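Everyone says clear the table every night. I say leave it. A table with stuff on it is a table somebody uses, and a bare one is just a shelf for fruit – sad fruit. Mine in Gulthorpe hasnt been bare since May. Checked cloth, orange box, whatever landed.

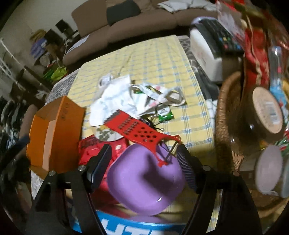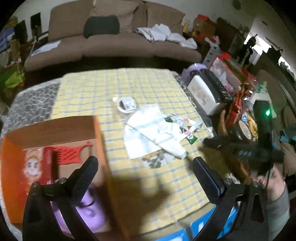 Wrappers can go, fine. The rest stays til it's needed.

Frida Thoroddsen wrote back that she tried this for two weeks and ended up eating standing at the sink, so no, she'll keep clearing hers, thank you very mcuh.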